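The Bench That Clears Itself by Friday
Shared worktables fill up fast. A few bins, a block full of holes and one good habit keep them usable.

May 26, 2019

Most shared workbenches go bad in the same way. A hex key gets set down next to a circuit board. A tape measure goes into whatever bin is closest. Someone leaves a bag of resistors where the power adapter should be, and after a week the only clear spot on the table is the size of a sandwich.

The workshop at Irnell has lived with this problem since it moved into its current rooms in January. The space covers 900 square feet and is used by 30 people, most of whom build small electronics and the brackets and boxes that hold them. They share the tables. They also share the tools, and that is where the trouble started.

The first fix was a wall of pegboard. It looked good for two weeks. Then people stopped walking over to it. The wall was 12 steps from the farthest table, and a person halfway through tightening a screw will put the key down on the nearest flat surface every time. The pegboard is still up, and it now holds extension cords and a broom.

The second fix was to bring storage to the table. Each table got one large bin, one small one and a tool block. The large bins are the light plastic kind sold for closets, with handle slots at the ends. Open bins did better than ones with lids, which tended to end up as extra trays and then as clutter.

The large bin is for soft and bulky things: cloths, sleeves, padding, anything that spreads out. Cloths are a bigger problem than they sound. Left flat on a table, one hides a dozen small parts, and shaking it out sends them across the floor. In the bin they can be crumpled without doing harm. The drawback is that tools get dropped on top of them and sink. The workshop's rule is to check under the cloths before anyone says a tool is missing.

The small bin is for odds and ends. Opinion is split on whether a table should have one at all. The case against it is that a catchall never gets sorted. The case for it is that people will make a pile anyway, and a pile with walls is easier to move. Irnell kept its small bins and set a limit. When the contents reach the rim, the bin gets tipped out and sorted before any other work is done at that table.

The tool block has made the most difference. It is a piece of metal that stands upright with holes drilled in it, and a T-handle key slides in by its shaft. The handle stays out where a hand can find it. An empty hole shows that a key is still out, and the count takes a second at the end of the day.

Blocks can be bought, and Sunmont and Peng both sell bench organizers of this type. A drilled one from scrap works as well if the holes are a little larger than the shafts. Tight holes are the most common mistake. If a key has to be twisted to go in, it will be left on the table. Weight matters too. A light block tips when a long key is pulled out at an angle, so a wide base or a couple of screws into the tabletop will help.

Handle color is worth a thought when buying keys. Black ones disappear on dark cloth and among cables. The green sets have been easier to spot, even at the bottom of a bin.

Electronics need their own corner. Boards go in a tray with a raised edge, away from anything metal that could roll. Resistors can stay in clear bags, since the bundles can be seen without opening them. Power adapters sit at the back with the cord running away from the work.

The cost is low. A table's worth of bins, trays and one block comes in under $100. Irnell had been offered a rolling cabinet system from Birix at $3,000 and passed on it. The cabinets were well made, but they would have stood against a wall, and the pegboard had already shown what happens to tools kept there.

The habit that holds it together is a reset at the end of each session. Keys go into the block first. Loose parts go to the small bin, cloths to the large one, boards to the tray. Starting with the keys clears the most table in the least time, and whoever used the table last does the job, even if the mess was there before they sat down.

It does slip. Tables in heavy use are messy by midafternoon, with keys lying beside the block and not in it. That is fine as long as each thing has a place within arm's reach when the work stops.

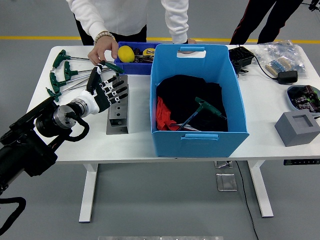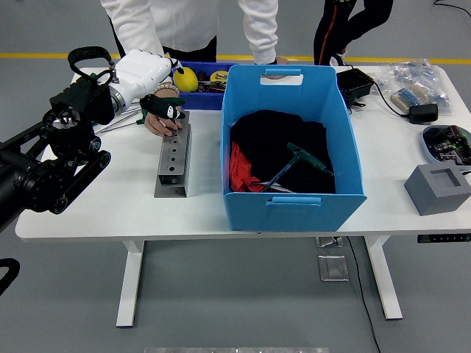
A worktable in use, with the large light blue bin in the middle and the metal block for T-handle keys off to one side.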